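Werkstattbuch, Platz 2
28. April 2020
Eintrag: Vasylyna Harasym

Störung am rechten Handgreifer, Aufgabe Schlüsselbrett. Zwei Ausfälle heute Vormittag, danach Platz gesperrt bis Mittag.

Ablauf, soweit ich ihn aus dem Log und aus dem Gedächtnis zusammenbekomme:

Durchgang 19 lief zunächst normal. Links den Schlüssel aufgenommen, rechts die Ledertasche angehoben. Beim Zufahren blieb der rechte Greifer kurz vor Endlage stehen. Finger offen, Trigger voll gezogen, keine Fehlermeldung. Nach dem Loslassen fuhr er dann doch zu, und zwar mit voller Kraft. Mein Zeigefinger lag an der Fingerplatte, weil ich nachsehen wollte, ob etwas klemmt. Leichte Quetschung, Haut nicht verletzt, gekühlt, ins Verbandbuch eingetragen. Mein Fehler, dass ich hingefasst habe, bevor er stromlos war. Das verzögerte Zufahren darf trotzdem nicht passieren.

Platz stromlos gemacht, fünf Minuten gewartet, neu gestartet. Referenzfahrt beider Greifer in Ordnung. Beim zweiten Durchgang danach wieder dasselbe, diesmal ohne Finger dazwischen. Ab da gesperrt und Zoriana dazugeholt.

Geprüft, in dieser Reihenfolge:

Mechanik: Finger von Hand bewegt, läuft leicht, kein Spiel. Kein Fremdkörper in der Führung. Schrauben der Fingerplatte fest.

Trigger: Rohwerte mitgeschrieben, zwanzigmal gezogen. Kurve sauber, Endwert immer erreicht. Der Geber ist es also nicht.

Versorgung: am Netzteil stabil. Am Stecker des rechten Greifers bricht die Spannung ein, wenn man das Kabel kurz hinter der Zugentlastung nach außen biegt. Reproduzierbar. Beim Zurückbiegen ist sie sofort wieder da.

Datenleitung: beim selben Biegen fehlen Pakete. Im Log steht der Fehlerzähler bei 85, links bei null. Der Zähler wird nirgends angezeigt, man muss ihn von Hand auslesen. Deshalb ist das niemandem aufgefallen.

Zorianas Erklärung, der ich mich anschließe: Kabelbruch an der Knickstelle. Bei Unterbrechung hält der Regler den letzten Sollwert, und wenn die Verbindung wiederkommt, arbeitet er den gepufferten Befehl ab, egal wie alt der ist. Das Kabel ist das kleinere Problem. Der Puffer ist das größere, der steckt in allen Greifern mit der Pilent-Firmware, die wir im Dezember aufgespielt haben.

Maßnahmen heute:

Kabel rechts getauscht gegen das Ersatzkabel von Tradine (letztes im Schrank, Nachbestellung ist raus). Altes Kabel mit rotem Band markiert und in die Kiste „defekt“ gelegt, bitte nicht wegwerfen, Zoriana will es noch aufschneiden.

Schließkraft an beiden Greifern auf den kleinsten Wert gestellt, der die Tasche noch hält. Bleibt so, bis der Puffer behoben ist.

Kabel neu verlegt, jetzt mit großer Schlaufe statt direkt über die Kante. Biegetest mit dem neuen Kabel: kein Einbruch, Zähler bleibt bei null.

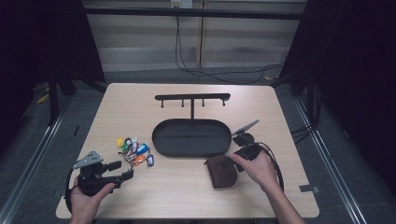 Die Aufgabe selbst lassen wir unverändert, also Anhänger wieder als Haufen links neben der Schale und die Tasche rechts davor. Ich hatte überlegt, die Tasche vorerst wegzulassen, damit rechts weniger Last anliegt. Zoriana ist dagegen, die Durchgänge wären dann mit denen von letzter Woche nicht mehr vergleichbar. Gut, bleibt.

Die Daten ab Durchgang 17 habe ich als verdächtig gekennzeichnet, rechte Hand unbrauchbar, linke vermutlich in Ordnung. Im Moleo-Export tauchen sie noch ohne Kennzeichnung auf, dort muss man den Filter von Hand setzen.

Offen:

Firmware: Befehle nach einer Unterbrechung verwerfen, Greifer in sicheren Halt, Freigabe erst nach Loslassen und erneutem Ziehen des Triggers. Ticket bei Pilent angelegt, noch keine Antwort.

Fehlerzähler in die Anzeige aufnehmen, mit Warnung ab dem ersten verlorenen Paket. Macht Zoriana.

Die anderen Plätze auf dieselbe Knickstelle prüfen. Am Antoniuk-Platz sieht die Zugentlastung ähnlich aus, da habe ich nur kurz draufgeschaut und nicht gemessen.

Bis das erledigt ist, gilt für alle: an den Greiferfingern wird nur gearbeitet, wenn der Stecker gezogen ist. Trigger loslassen reicht nicht, Pause in der Software auch nicht. Zettel hängt am Platz.

Nachtrag 16:40: sechs Durchgänge mit neuem Kabel, ohne Befund. Zähler rechts null, links null. Finger ist etwas dick, lässt sich aber bewegen.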